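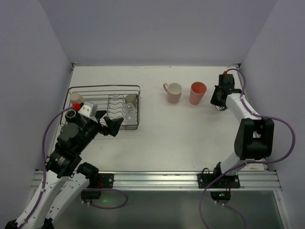
When can the public see the Otik dish-handling station at work?
Clidari is opening its Costache workshop to visitors on 26 September 2025, from 9 in the morning, and the station will be run through the day.

Clidari opens Costache workshop for robot demonstrations

Clidari, which develops robot arms for kitchen and canteen work, will hold an open day at its workshop in Costache. Visitors will be able to watch the company's Otik station handle cups and glasses at a table, speak to the engineers who built it and see the workshop where its parts are assembled and tested. Entry is free, but places must be booked.

Otik is a two-armed station intended for the parts of a canteen where clean crockery is sorted and put away. The work on show will be the everyday kind: mugs, cups and glasses moved between a wire dish rack and a table. Clidari chose it for the open day as it is the job its engineers have spent most time on this year, and the one that canteen managers ask about most often.

"People have a fair idea of what a robot arm does in a car factory," said Margarida Calado, who leads the Otik work at Clidari. "They are less sure what it might do with a mug. We want them to stand at the table and see how fast it is, how slow it is, and where it still gets things wrong."

Clear glass is one of the harder materials for the station to deal with. Its edges can be difficult to make out against a pale surface, and the wires of a rack show through it. Handles bring another difficulty, as a mug may be turned any way round when the arm reaches it. The engineers will talk through both problems during the day and will take questions at the table.
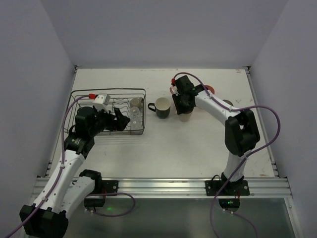 The Otik station at Costache, with the dish rack to the left and cups set out on the table.

Demonstrations will start on the hour and last for half an hour. Between them the arms will be stopped so that visitors can look at the grippers and cabling close up. A member of the team will be at the station throughout. Visitors are asked to stay behind the marked line while the arms are moving and to follow any instruction from staff.

A shorter session for schools and colleges will take place at 2 in the afternoon. It covers how the movements of the arms are planned, how the engineers record what went right and wrong in a run, and what sort of training people in the workshop have had. Pupils will be able to put questions to apprentices as well as to senior staff. Teachers should book for the whole group and give the number of adults attending.

The open day has been arranged with Brikov, the catering equipment supplier that has been advising Clidari on how racks and crockery are used in working kitchens. Wálter Correa of Brikov will give a talk on what canteens need from a machine of this type, covering cleaning, floor space, noise and what staff should do when it stops.

"A kitchen is a busy place and the people in it have no time to look after a fussy machine," Mr Correa said. "I have told Clidari that from the start. The talk will be about the practical side, and I hope kitchen staff will come along and say what they think."

Clidari has not set a price or a delivery date for Otik. The company said it would use comments from the open day to decide which tasks to work on next. Stacking plates and sorting cutlery are both being considered. A comment sheet will be handed out at the door, and can also be sent back by post afterwards.

Visitor information

The workshop is on the ground floor with step-free access from the yard. Doors close at 5, and the last demonstration starts at 3. Tea, coffee and sandwiches will be served in the front office.

Parking at the workshop is limited and is kept for visitors with mobility needs, who should mention this when booking. Everyone else is advised to use the town car park and walk up from there. Bags can be left at the desk. Children under 9 must stay with an adult at all times.

Photography is allowed in the demonstration area but not in the assembly room. Journalists who would like to film the station or interview Ms Calado or Mr Correa should contact the Clidari press desk in advance so that a time can be agreed between demonstrations.

Bookings and press enquiries: Clidari front office, extension 456.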